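工作间里的木料一直堆得没有章法，短料、边角、试切的废块混在一起，找一块合适的往往比锯一块新的还慢。八月里 Fitriani Govindasamy 提议把短料全部过一遍，能用的按尺寸归架，不能用的装箱清走。这一页是整理期间的图集，文字写得简单，主要给以后来用木料的人参考。

# 短料整理图集

## 一、纸箱

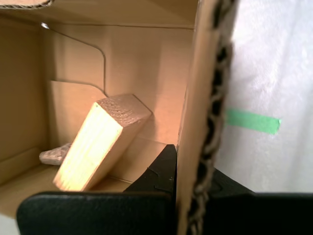 *阅读时间：6 分钟*

纸箱里的一块方木料，斜靠着箱子的后壁。侧面浅黄，木纹很淡，顺着长边走；端面颜色深一些，也粗糙得多。旁边那小块碎料质地松散，归到废料里。

短料先进纸箱，再从纸箱上架，这是我们试了几种办法之后留下来的做法。以前用的是塑料筐，筐底有格子，木屑从格子里漏出来，搬一路撒一路。纸箱底是平的，倒干净也容易，用坏了压扁就能收走。缺点是怕潮，所以箱子不直接放在水泥地上，下面垫两根木条。

装箱有几条约定：

- 箱子不封口，上面不压东西。
- 长过箱子对角线的料不进箱，直接靠墙放。
- 一个箱子装到搬得动为止，不求装满。
- 带钉子的料另放，拔完钉子再说。
- 胶合过的料和实木分开，标签上写明“胶”字。

标签贴在箱子外侧，朝走道的一面。写三样：材种、大致用途、放进来的月份。Endang Hutapea 原来主张连每块的长宽都写上去，写了两箱之后放弃了，料进进出出，标签跟不上。现在只有上架的料才写尺寸。

箱子来自 Leltow 的五金订货，送来时装的是合页和滑轨。这种箱子内壁有插片，装长条料的时候碍事，可以抽出来。装短块时留着也行，能隔出一点位置放小料。

碎块怎么处理，问的人比较多。原则是手掌以下的实木留一部分，做垫块和夹持时的护木；板材的碎块一律不留，边缘容易掉渣，垫在工件下面会留印子。木屑和粉末单独装袋，不要倒进碎块的箱子。

## 二、上架的松木

箱子清完之后轮到架子。架子是 Plillance 的旧货架，分四层，最下一层放重料，最上一层放薄板。中间两层放松木，也是用得最多的一种。

松木上架之前先看三个地方：端头有没有裂，棱边有没有碰伤，面上有没有节。端头裂的锯掉再量。棱边碰伤不深的照样上架，刨一刀就没有了。有节的料单独放在一侧，做框架可以，做榫头就要避开。

发灰发暗的地方不一定是坏料。放久了的松木表面会变色，拿砂纸擦几下，下面还是新的就没有问题。擦不掉、按下去发软的才要挑出来。深色小点也先擦，擦得掉的多半是灰，擦不掉的做个铅笔记号，用的时候把那一面朝里。

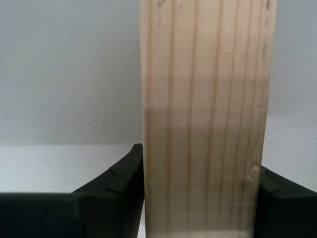
尺寸用铅笔写在端面上，端面太小就写在窄边靠近端头的位置，不写在大面上。记号笔不要用，墨会顺着木纹渗进去，刨都刨不干净。去年有一批料就是这样，做成的搁板上还能看见半个数字。

竖着放还是平着放，我们讨论过几次。现在的规定是：

| 料长 | 放法 |
| --- | --- |
| 30 厘米以内 | 竖放，排在格子里 |
| 超过 30 厘米 | 平放，下面垫条 |
| 薄板 | 一律平放，上面压一块重料 |

竖放的好处是一眼能看到端头的字，不用翻。平放的料每一层之间夹垫条，垫条上下对齐，不然时间长了料会弯。垫条厚度统一用 20 毫米，放在架子左边的桶里，用完放回去。

取料的顺序是先旧后新。旧料放在外侧，新料从里侧补。取走一根之后旁边的料如果倒了，请顺手扶正。登记本挂在架子侧面，只有整根取走才登记，锯剩下的放回原来那一格，端面上的尺寸划掉重写。

## 三、剩下的事

护木和垫块目前装在一个 Sutanto 的饼干铁盒里，放在台钳旁边，已经快满了，需要换一个大一点的。

Trekside 那边要一批短松木，做孩子们的手工课用。已经挑出来的放在门边，棱角都打磨过，其他人请不要从里面拿。还缺一些宽一点的，手上有合适的可以直接加进去。

登记本上目前的编号到 3863，沿用的是旧本子的号，没有重新开始。换新本子的时候也请接着往下写。

架子最上层右边空着的一格留给硬木，眼下硬木还散在几个人的工具柜里。请在九月内拿出来，统一交给 Fitriani，由她量好尺寸再上架。

页面更新：2026年9月2日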